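Open day at the Drakik carving yard

The Drakik yard opens to the public once a year, and this year it was on 20th June. I had wanted to go ever since a neighbor came home with a walnut bowl from there. It is a two-hour drive for me, the last stretch on gravel, and the sign at the turn is small enough that I passed it and had to back up.

The yard is a former sawmill. The company that ran it left the main shed, a gantry crane and a lot of sawdust, and nine sculptors now rent space there. Most work in wood. One works in stone and has been put at the far end, downwind.

I started with the log pile. Every trunk has a paint mark on the butt end and a tag with the species, the date it came in and where it fell. Nothing is felled for the yard. The logs come from storms, road widening and people who need a tree gone. The biggest on the day was a cedar that came down in April and weighed 3,585 pounds on the crane scale. The end had been sealed with wax, and it will sit for at least two years before anyone puts a saw to it.

The chainsaw demonstration was at eleven, behind a rope, with earmuffs handed out from a crate. The carver was a woman named Softić, who gave only her surname and did not talk while she worked. She roughed out a heron from a length of poplar in 62 minutes. For the first half of that it looked like a fence post with a notch in it. Then she changed to a smaller bar, took four or five long cuts down the neck, and there was the bird. She leaves the saw marks on. Someone asked if she would sand it and she said no.

Inside the shed the work is slower. I spent a while with a man doing relief panels for a library door, all in basswood, all with hand gouges. He had them laid out in order of sweep and reached for them without looking. He let people try a cut on a scrap. Mine went against the grain and tore. He showed me how to come at it from the other side, and the second one was clean.

The abstract pieces were in the old drying room, where the light is poor. The one I liked best was called Clokico, a tall split oak form with the inside charred and the outside left gray. You can walk around it, but the room is narrow and you can't get far enough back to see it whole. It needs a field. Next to it was a group of small turned forms under the title Damunix, which did less for me. They were well made, but they looked better in the catalog.

Prices were posted, and I was glad of that. Small carvings start at 40 dollars. The heron was marked 2,000 before the sawdust was off it and it had a red dot on it by lunch.

Lunch was soup and bread in the office building, at long tables. The afternoon talk on drying and checking ran late. It covered end sealing, stacking, and why a carver will sometimes hollow a figure from the back to keep the front from splitting. I would have liked handouts. The speaker went through the moisture figures fast, and the people behind me were still arguing about them on the way out.

A few practical points. Parking is in the lower field and it is soft after rain. Wear closed shoes. The shed is level and fine for a wheelchair, the log yard isn't. Cards are taken for sculpture but the soup is cash only.
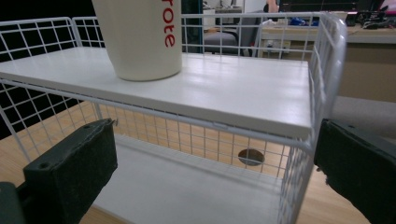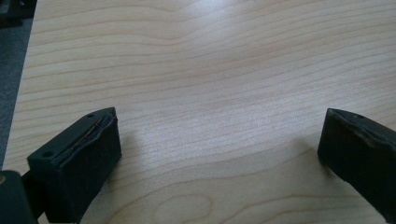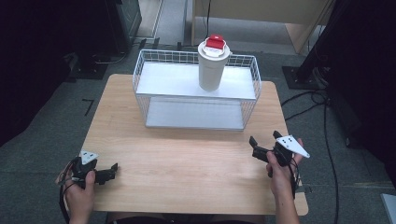

Tanvir Majumder wrote in after reading a draft of this to say that the cedar should be split down to the heart on one side before it is left to dry. A full round that size will check wherever it wants to, he says, and a relief cut made early gives the wood one place to open. He lost a large cherry figure by waiting. He also thinks two years is short for a trunk of that weight, even a cedar, and that he would leave it for four and carve something else in the meantime.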